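Stopping brown paper from wrinkling on a worktable

Wistley Community Help > Home and craft
Posted 18 August 2020

Wanda Jasińska
I cover my cutting table with brown kraft paper and change it every April. This year's roll will not lie flat. I have taped the edges twice and it still lifts towards the front. The top is 78 cm deep and the paper is wide enough to go over in one piece. Is it the paper or am I doing it wrong?

Unlow
Probably the way it was stored. Cut the length you need, roll it the opposite way with the curl facing out and leave it overnight. Fix the back edge first, then smooth towards you with a dry cloth and fix the front last. Don't pull it tight — paper grows a little in damp weather and a tight sheet has nowhere to go. A few faint creases won't matter for cutting. Mine has a gentle fold running to the front clamp and I have left it.

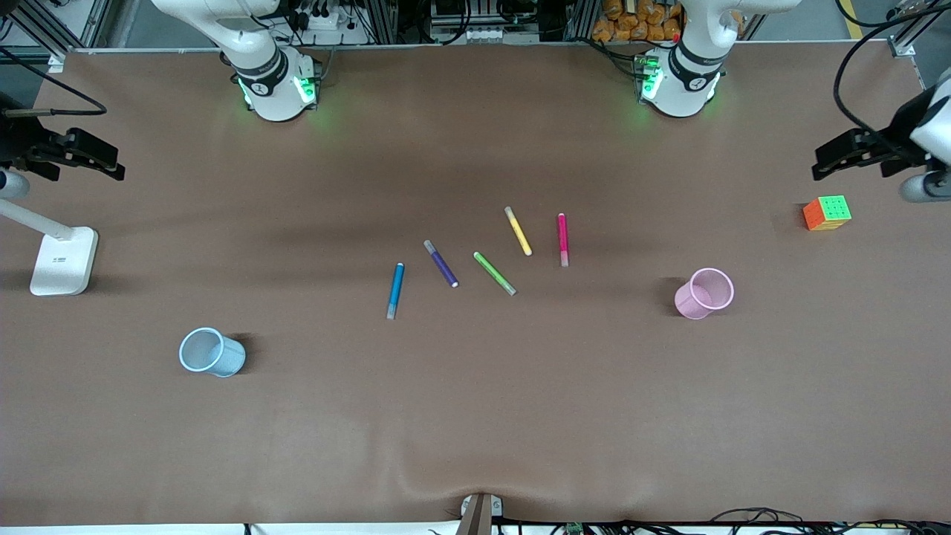
Sadowski
Use lino.

lendico29
Agree with Unlow about the curl. I would also go heavier. I was on thin stuff for years and it rippled every time the heating came on. Masking tape is fine for the sides, but I use a clamp at the front — it comes off quickly when you want a new sheet.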